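Public Opinion and Government Performance
Handout 4: Attribution, Trust and Cynicism

23 October 2026
Course staff, Department of Government, Skernberg College

1. Scope

Handout 3 dealt with how approval is measured. The present handout deals with what people do with approval once they have it: how they assign credit and blame to governments, how far that assignment tracks what governments control, and how dissatisfaction with a particular government differs from distrust of government in general. Read it together with the Uvo reader, chapters on retrospective voting and on trust.

2. Retrospective voting

In the simplest model, voters look back over the term, judge whether conditions improved, and reward or punish the party in office. The model asks little of the voter. No knowledge of policy is needed, and no comparison of platforms. It has two weak points.

The first is the time window. A voter who judges a full term should weigh each year about equally. Survey and election studies often find that the last year counts for much more than the earlier ones. A government that knows this has a reason to delay good news and bring forward bad news.

The second is control. Growth, fuel prices, harvests and interest rates depend partly on decisions made by the government and partly on events it cannot influence. The simple model does not separate the two. Later versions assume that voters can make a rough correction, for example by comparing their own country with its neighbors. The evidence for this correction is mixed, and it seems to depend on how the press reports the comparison.

3. Clarity of responsibility

Blame needs a target. Where one party holds the executive and a majority in the legislature, the target is plain. Where power is divided, each office holder can point at another. The following features lower clarity:

- coalition government, especially with more than two partners
- a second chamber with real veto power and a different majority
- federal arrangements in which levels of government share a program
- independent agencies and central banks
- frequent changes of cabinet within a term

Low clarity does not make voters less angry. It spreads the anger over more actors and weakens the link between performance and vote share. In the Nurkar case used in class, a regional transit program was funded at one level, designed at a second and run at a third. Respondents who disliked the service named all three levels in nearly equal shares, and a further group named "politicians" without naming a level. Keep that last group in mind for section 5.

4. Personal and national judgments

A common assumption is that people vote their own pocketbook. Most studies find that judgments about the national economy predict the vote better than changes in household income. This can be read in more than one way. Voters may care about the general good. They may use national conditions as a forecast of their own. They may also be repeating what their preferred party says about the economy, in which case the judgment follows the vote and does not explain it.

The third reading is a serious problem for survey work. When control of the executive changes, supporters of the winning side often report within weeks that the economy has improved, and supporters of the losing side report the reverse. Conditions have hardly moved. Panel data help here, as do questions about concrete matters such as the price of a weekly shop.

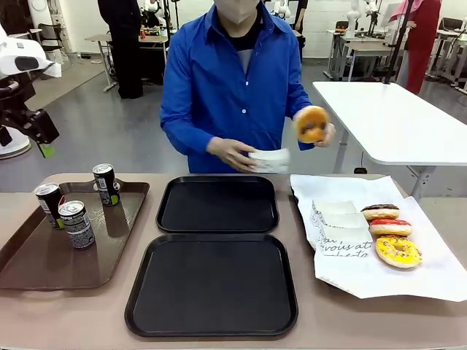

Doughnut and canned drinks on a table.

5. Specific and diffuse support

Specific support is satisfaction with what current office holders do. Diffuse support is attachment to the system itself: its courts, elections and basic rules. A democracy can run for a long time with low specific support, provided diffuse support holds. The losing side complains, organizes and waits for the next election.

Trust questions in surveys rarely separate the two. An item such as "How much of the time do you trust the government to do what is right?" can be answered with the current cabinet in mind, or the whole structure. Answers to it move with partisanship, which suggests that many respondents have the cabinet in mind. Treat long-run decline on a single trust item with care.

6. Skepticism and cynicism

The two words are used loosely in the press. In this course they have fixed meanings.

Skepticism: the person withholds belief until evidence is given, and can name evidence that would change the judgment.

Cynicism: the person assumes bad motives in advance, and reads new evidence to fit. An official who does nothing is lazy; an official who acts has been paid to.

The difference matters for participation. Skeptical respondents vote and contact officials at rates close to the average. Findings for cynical respondents are less settled and vary with the measure. Some work finds withdrawal, other work finds a shift toward protest and outsider parties.

7. Worked example

The Correia exercise uses a small practice file with 40 respondents and three items: approval of the cabinet, trust in the courts, and agreement with the statement "It makes no difference who is elected." Each item is scored from 0 to 10.

Step 1. Cross-tabulate approval and court trust, splitting both at the midpoint. Low approval with high court trust is the pattern expected of an ordinary opposition voter.

Step 2. Find the respondents who are low on both. There are 7.

Step 3. Check their scores on the third item. Agreement above the midpoint is consistent with cynicism as defined in section 6 but does not establish it, as the file has no item on motives.

Do not report percentages for the group in step 2. The cell is too small. State the count and describe the pattern.

8. For the seminar

Prepare short written notes, one page at most, on the following.

Does an independent central bank weaken retrospective voting, and would that be a fault in the arrangement?

Rewrite the trust item in section 5 so that it measures diffuse support only. Say what your version would still miss.

The May reading argues that complaint is a form of participation. Set out the conditions under which this holds, using the Nurkar case.

Notes are handed in at the start of the session. The next handout covers media effects and agenda setting.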